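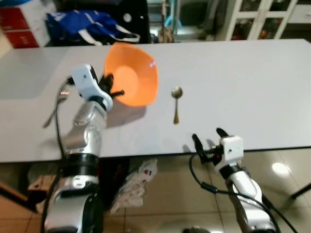 Zevico picnic set, eight months on

I bought this set in February, when any sensible person is buying gloves, because it was reduced and I'd just thrown out the last of our old camping plates. It's had a proper summer now (the wet week at Woddale included!) so I feel I can say something useful about it.

You get bowls, plates, beakers and a roll of cutlery, all packed into a zip-up bag with a shoulder strap. We're a family of four and there's enough for us plus guests, as long as the guests don't mind drinking out of a mug from the glovebox.

The bowls are the best bit. They're deep enough for soup, they stack without jamming together, and mine have been through the dishwasher more times than I'd like to admit. Curry does stain them. Danang Rahman brought his beef rendang to our last get-together and one bowl has had a faint yellow tidemark ever since, but it was worth it and I'd let him ruin the rest.
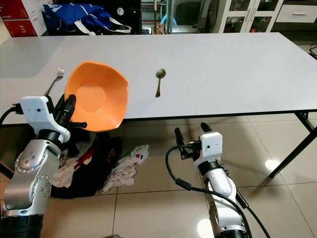 The cutlery I'm less keen on. The forks are fine, a decent weight, no complaints. The spoons are too shallow for cereal, so my youngest ends up drinking the milk from the bowl and wearing half of it. And the knives, well, they'll manage a soft tomato. I've started slipping a proper kitchen knife in the bag, wrapped in a tea towel, and I'd suggest you do the same if there's going to be any bread or cheese.

Plates: flat, plain, a bit slippery on your knee. I do wish they had a higher rim. We had a sausage go off down the bank at Mekdale and the dog was on it before anyone had stood up.

The bag is where I'd knock a star off. The zip started catching by the third outing, always at the same corner, and the strap pad slides about whatever you do with it. I emailed the shop and got a reply from Rongrong Fang, who was lovely and had a new bag with me inside a week. The new zip is better. The strap pad is exactly as annoying as before.

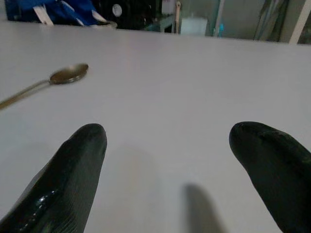 Is it worth the money?

I paid £15 in the sale and for that I'm really pleased with it. At full price I'd probably look at the Tjoa set first, which my sister has. Hers comes with nicer spoons and a lid for every bowl, though the beakers are tiny (240 ml, so you're forever topping up) and it takes up half the boot.

If you mostly eat in the garden, skip the bag altogether and see if you can find the bowls sold on their own. I've seen them in packs of 3 and I'm tempted to get some more for the kitchen.

Four stars from me.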